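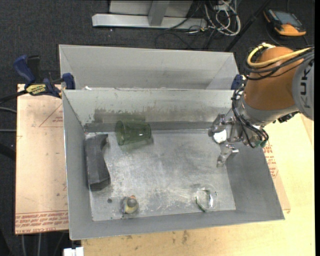

Anyone who runs a picking cell has had the argument about what counts as a fair test, and on Sunday I spent most of the day in a hall in Lokstead listening to people have it properly. The upshot is that the Stirberg bin-picking code, which a good few of us have been following on and off for years, is getting a rewrite. The new draft is out for comment until the end of April and I'd urge you to read it, even if you only get as far as the bit on clamps.

I'll come back to the clamps.

The main change is to how a pick gets counted. Under the old wording you could run your robot for as long as you liked, choose your best stretch and report that. The draft wants 300 attempts in a row, with the start declared beforehand and every miss left in. If somebody has to reach in and rescue a part, that attempt is a miss. If the arm stops itself and needs a reset, same again. There was a fair amount of grumbling from the back rows about that last one (I may have grumbled a bit myself), but it got through.

Cinzia Marras, who led the drafting group, took us through it and was very patient with the questions. "We had 23 reports sent to us last year and could only compare 4 of them," she said. "The rest were probably good work. We just couldn't tell what had been done." I thought that was rather generous of her, having seen one or two of those reports.

Then there's the business of what goes in the bin. See-through things have always been a headache, and plenty of teams have quietly left them out. The draft doesn't force anyone to use them, but you'll have to say whether your set has any clear or tinted items in it, and give their results on a separate line. Shiny bins get a mention too. A bare metal bin with scratches and rubbed patches throws light about in ways a nice matt plastic one doesn't, so the bin's material and condition now go on the form. I've been moaning about this one for ages and I'm delighted!

Right — clamps. The draft says a test bin has to be fixed to the work surface or to its neighbour so that it can't shift if the gripper catches a wall, and that the fixing has to be drawn on the layout sheet. A chap from Carbone asked if ordinary bar clamps from a hardware shop would do. Yes, said Cinzia, so long as the arm's planned path keeps clear of them. He looked very relieved, and I suspect he wasn't the only one in the room.

The safety pages are shorter than I'd expected. The handheld control must have a named person responsible for it whenever the arm is powered, and that name goes in the log. Cables hanging off the wrist have to be checked at full reach before the first run and again whenever the gripper is changed. The Erkirton people wanted a limit on the length of loose hose at the gripper, but couldn't agree on a figure between themselves, so it's been parked for the next round.

What I didn't hear enough about was cost. A full set of attempts with the misses written up is a long day for a small outfit, longer if your cycle is slow, and I'd like to see a lighter version for those of us without a spare engineer. I said so from the floor and was told to put it in writing, so that's my Monday evening sorted.

Comments go to the drafting group using the form at the back of the draft. You can send remarks on a single clause if that's all you've got time for, and you don't need to be a member.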